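PC switches off under load after adding a second graphics card

Posted by Azra Angelovski, 19th March

I have an older desktop tower that I use for rendering. It ran without trouble until I put in a second-hand graphics card. It now starts normally and is fine for browsing, but 8 minutes into a render it cuts out completely. No blue screen, nothing in the event log apart from the usual entry saying the previous shutdown was unexpected. Processor temperature peaks at 80 °C. Is this heat or the power supply? I would like to avoid buying a part I don't need.

Marit Ekström

80 °C on the processor is warm but most boards will not cut the power at that figure. A sudden loss of power with no error usually means the supply's overcurrent protection has tripped.

Read the label on the supply and ignore the total wattage. Find the 12 V line and its current rating in amps, and multiply the two. On older units a large share of the total is on 3.3 V and 5 V, and a graphics card draws almost nothing from those. If the card is rated at 228 W, allow that plus the processor, and leave a margin for short peaks.

Also check the lead. If the card has two power sockets, run 2 separate cables from the supply. One cable with a split end can drop enough voltage to cause the same fault.

Sketent

had this, was dust. clean the fans

Solberg

Agree with the first reply. Before spending anything, limit the card's power in the driver software to its lowest setting and run the same render. If it completes, the supply is the likely cause. If it still cuts out, put the old card back and repeat.

Switch off at the wall and unplug before you go inside. Lay the case on its side so the weight of the card is off the slot while you change the leads. 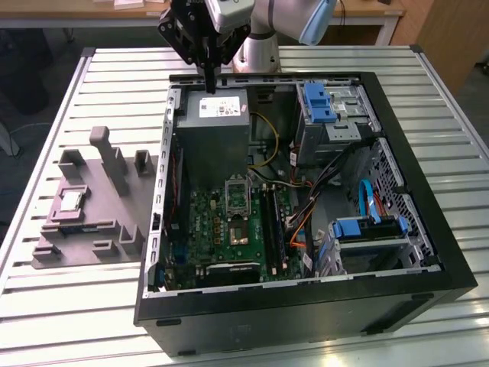 Do not open the supply itself, as the capacitors can hold a charge long after it is unplugged. If you do replace it, fit the cables that come with the new one. Modular leads from another maker may fit the socket and be wired differently.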